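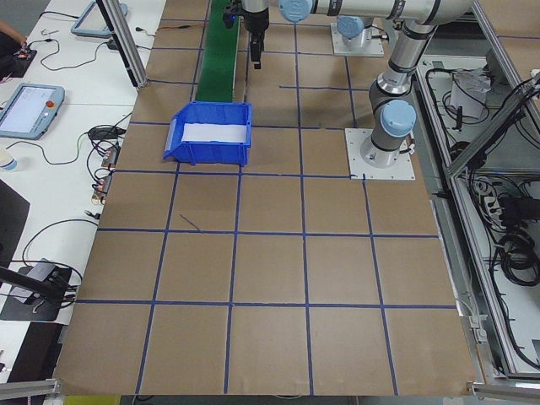 Cardboard work surface with a blue tape grid and a storage bin.

Is the floor at the Purnlow worth it for a first concert?

Asked by Korkor Agbeko, 17 May 2019

Clida are playing the Purnlow in Coltholm in June and I want to take my younger brother. He is 15 and has never been to a show. Floor tickets are $65 and balcony seats are $100. I only know their last two records and he only knows the singles. Does anyone know if they play the old stuff, and can you see anything from the floor if you are short? Also what time does it really start? The ticket says doors at 7 and nothing else.

3 answers

Nkrumah Ackah
I saw them at the Purnlow on the last tour. Doors at 7 means the opener comes on close to 8 and Clida start after 9. They played for 116 minutes including the encore, going by the set list site. Most of it was the new album, then four or five older songs near the end.

The floor is flat. If you are short, go to the left side by the steps to the coat check, where there is a raised strip with a rail. It fills up early, so get there when the doors open. The middle gets pushy during the fast songs and I would not put a first-timer there. The sound is better at the back near the mixing desk than up front, where you mostly get drums.

Check the age rule before you buy. When I went, under 16 had to be with an adult over 21 on the floor, but the balcony was open to anyone with a ticket. Call the box office, the website was out of date.

coltholm_dave
balcony. you get a seat and the bathroom line is shorter. bring earplugs for him, the bar sells them but they are the cheap foam kind

rmt88
Is Karamanlidis still opening on this leg? If so get there early, they were better than the main act when I saw them. Can't help with the floor, I saw them at an outdoor show.

Comment from Korkor Agbeko
Thanks. I called and the age rule is the same, and I'm only 20, so balcony it is. They said Karamanlidis are on the bill.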